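4.2 Wiping habits and the life of shared writing surfaces

The second part of the study concerns how small whiteboards are used and cleaned in shared offices. Earlier work has looked mostly at large wall boards in classrooms, where one teacher writes and the same teacher wipes. In the two offices we visited, at Hovland and at Cidbridge, the boards are small, they move from desk to desk, and the person who wipes is often not the person who wrote.

We asked the staff to keep a short diary of each wiping. The diaries gave 1158 entries at Hovland and 1171 at Cidbridge. The numbers are close, but the habits behind them are different. At Hovland a board was usually wiped at the end of the day, with everything on it. At Cidbridge people wiped only the part they needed, and old notes stayed near the edges for many days. Figure 2 gives a small framed board with a glossy surface and a marker tray along its bottom edge.
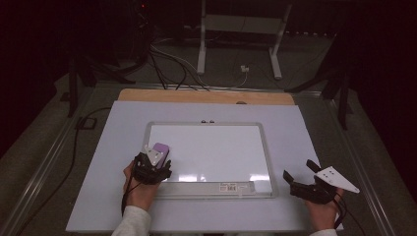
Figure 2. Small framed whiteboard with marker tray.

Carys Jenkins objected, in her comments on our first draft, that a diary records the intention to wipe more than the wiping itself, and that people who are asked to write down a habit will soon begin to change it. She suggested that we compare the first week with the last one. We did this for both offices. At Hovland the entries became shorter with time — often a single word — but their number per day stayed almost the same. At Cidbridge the number fell in April, when many of the staff were away, and it is difficult to separate this effect from the one she describes.

A second difficulty is the meaning of a partial wiping. Some writers counted the correction of one word as an entry, and others did not. Following the coding rules of Normand Fortin, we kept such corrections in the totals but left them out of the comparison in Section 5.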